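Folding on the Bed: Crescencio Jaramillo Is Not Convinced

Crescencio Jaramillo has written laundry advice for Praketti for 6 years, and he distrusts most of it, his own included. I asked him first about the claim that a T-shirt takes 2 seconds to fold if you know the trick.

"I've never seen it done on a shirt that came out of a real basket," he said. "They start with it flat. Getting it flat is the job."

He is just as doubtful about where people do the job. The bed is the usual answer: it's wide, it's at hand, and a sheet is clean. Jaramillo grants all of that and still doesn't like it. A soft surface gives when you press, he says, and the sheet wrinkles along with the shirt. A blue top crumpled over on itself on a green sheet is about as far as many of us get. 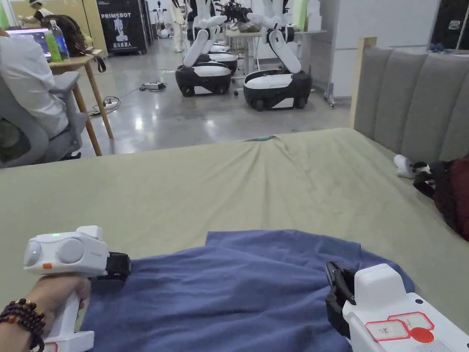

Teodoro Medrano disagrees, and told me so by phone. A bed is fine, he said, as long as you pull the sheet tight first, and he has folded on one since college without a ruined shirt. Jaramillo shrugged when I passed this on. "Pull the sheet tight, then fold the shirt. So now it's two chores."

What about the folding boards? Zaltia sells one for 129 dollars. He tried it and gave it back. "It folds shirts that are already straight. So do I."

His own method is dull. He picks the shirt up by two points, lets the rest hang, and only then lays it on something hard. I asked whether the hanging really takes out creases. "Some. Not the ones from the dryer. Anyone who says otherwise is selling spray." A table beats a bed, he thinks, though he admits he has no proof beyond his own closet - and his closet, he added, isn't great.

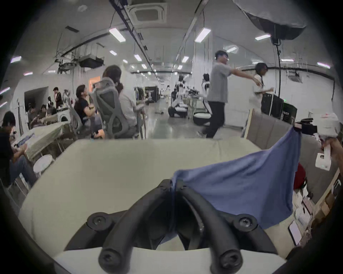 The Closet Question

We finished with storage, where he was gloomier still. He owns 70 T-shirts and wears maybe a handful. "Fold those well," he said. "Stuff the others in a drawer."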